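Pale grey worktops go into Villalobos test kitchen 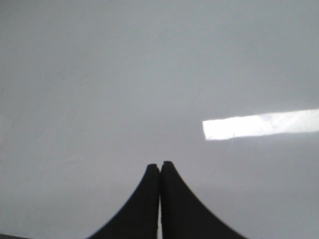 Villalobos has finished refitting the worktops in its test kitchen and reopened the room to staff. The old surfaces, which dated from the opening of the building, were taken out in April and replaced with a plain pale grey top supplied by Gristard.

The new tops cover the main run under the windows and the island. They are laid in 20 mm sheet with a matt finish, and the front edges are square. Upstands have been left off along the window wall so that trays can be pushed right back to the tiles.

Jovita Robles, who manages the kitchen, said the choice of colour took longer than the fitting. White samples were turned down after a trial in which flour and salt could not be seen on them at the end of a shift. A darker sample from Zekby showed every wipe mark. The pale grey was tried on one bench for a month and then ordered for the whole room.

Light was the other question. The room faces south-west and gets low sun through the blinds in the afternoon. On the old gloss tops the glare made it hard to read scales and labels. A matt top still picks up a bright patch when the sun is on it, but staff on the trial bench reported that they could work beside it without moving their equipment.

"We asked for a surface with no pattern," Robles said. "Speckled tops hide crumbs, and we need to find them."

The work was done in 2 stages so that half of the room could stay in use. Leobardo Trujillo, who led the fitting team, said the walls were out of true by more than the drawings allowed, and the back edges had to be scribed on site. The joints are filled with a colour-matched compound and sanded flush. Sealant at the sink was left overnight before the taps were reconnected.

A written cleaning routine has been issued with the tops. Benches are to be washed with warm water and a mild detergent, rinsed and dried with a lint-free cloth. Scouring pads and bleach are not to be used. Hot pans go on the steel stands and must not be put straight on the surface. Scratches should be entered in the bench log with the bench number and the date, and small ones will be polished out at the yearly service.

The lamps over the island have not been changed. Lovely Pascual, who looks after the building's electrical work, said new diffusers had been ordered from Colta and would be fitted on a Saturday, when the kitchen is closed. Until then the lamps nearest the sink will stay on the lower setting.

The old tops were cut down and have gone to the workshop for use as shelving. Bench bookings are open again from 8 am through the usual form.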